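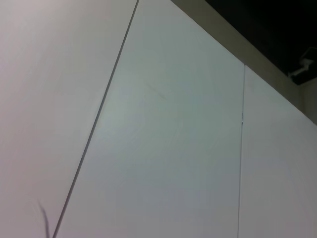
My sister's verdict, delivered by phone before I had finished unpacking, was that any basket sold for both bread and fruit is bad at one of them. She has owned more baskets than I have, so I wrote that down and set out to see which one the Korik would be bad at.

The Korik is a woven table basket from Stundico, rectangular, very dark brown, with rounded corners and a braided rim. I bought it in June from the Zarei housewares shop, where it sat in a stack with a card promising "market-day charm for the modern table." I don't know what market-day charm is. I wanted something to keep tomatoes and pears out of the fridge and off the counter, and the ceramic bowl we had been using was too deep. Things went soft at the bottom of it and we found out by smell.

## Looks

It's better looking than I expected, mostly because of the rim. The band is thick and twisted like rope, and it has a slight gloss that stops the whole thing from turning into a black rectangle. The rest is close to black indoors. On a white table it stands out a lot, which you may or may not want. The card called the color "espresso," and I suppose that depends on how you take yours.

Inside, you get ribbing across the floor and up the walls, with small gaps where the table shows through. Stundico makes a big deal of these gaps. Air is supposed to move through them and keep produce fresh longer. I kept tomatoes in the basket and a few more on a plate next to it, and they went soft on the same day. I wouldn't pay extra for the airflow.

## Size and shape

The floor is flat, and I'll give it full credit for that. A round bowl pushes everything toward the middle, and the fruit underneath gets bruised. In a flat rectangle you can lay tomatoes out in a single layer with their stems down and see at a glance which ones need to be eaten tonight.

The walls slope, though, so you lose some space at the bottom compared with what the rim leads you to expect. Check the floor measurement if you plan to fit it onto a shelf or line it with a cloth you already own. Our everyday napkins bunch up in the corners. A bigger dish towel works, folded once, but then you've covered the weave you paid for.
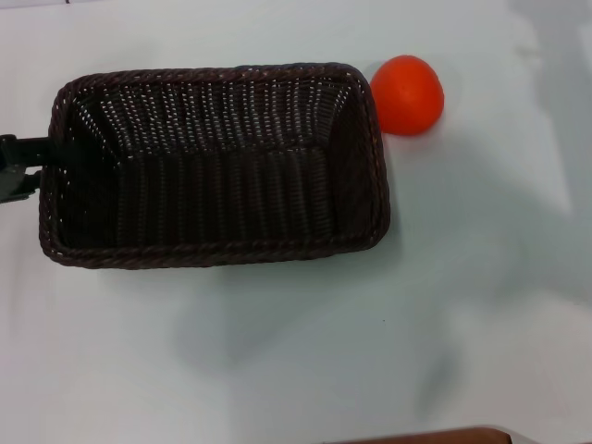 Tomatoes are the test I cared about most, and they did fine. The ribs hold them well enough that they don't all slide to one end when you carry the basket to the sink. Ripe ones picked up faint lines on the underside after a couple of days. They tasted the same, but if you're fussy about that sort of thing, put the towel down first. Pears were worse. A pear is heavy at one end and it settles into the ribs, and the soft ones marked quickly. Hard pears straight from the store were no trouble.

Bread is where my sister wins. Rolls are okay for the length of a dinner. Anything with a floury crust sheds through the gaps and onto the table, and what doesn't fall through stays in the weave. I've shaken it over the sink, tapped it, and gone at it with an old toothbrush. There are still crumbs in the corners.

## Against the Rustunov

We also have a Rustunov basket, an older one with a plain rim and a looser weave. It's uglier and I think it's better made. You can pick it up by one short side with a full load and it barely flexes. When I do the same with the Korik, the rim gives a little under my thumb. It hasn't cracked or come undone, but I've started using both hands. The Rustunov also wipes clean faster, with fewer places for things to hide.

The Korik looks nicer when there are people over. I hate that this matters, and it does get used more for that reason.

## Cleaning

The tag says to wipe with a damp cloth and never soak. A damp cloth does the rim nicely and skates right over the ribs inside. I rinsed mine under the tap anyway and left it upside down on a rack overnight. No harm so far, after 4 rinses. Stundico would probably say I was lucky.
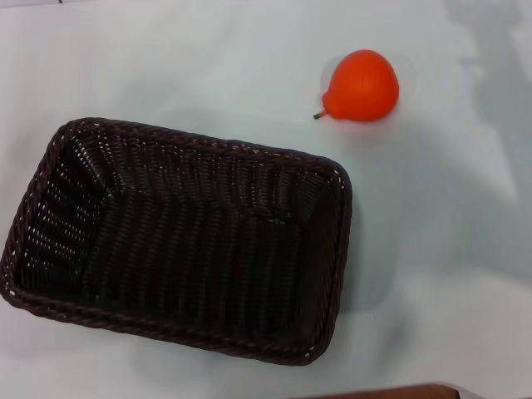 ## Should you buy it?

At 20 dollars, maybe. It's a decent tomato basket and a poor bread basket, and I'd ignore everything on the card. If you find the Rustunov for the same money, get that one and put up with the rim. I'm keeping the Korik for tomatoes, and the rolls have gone back to a plate.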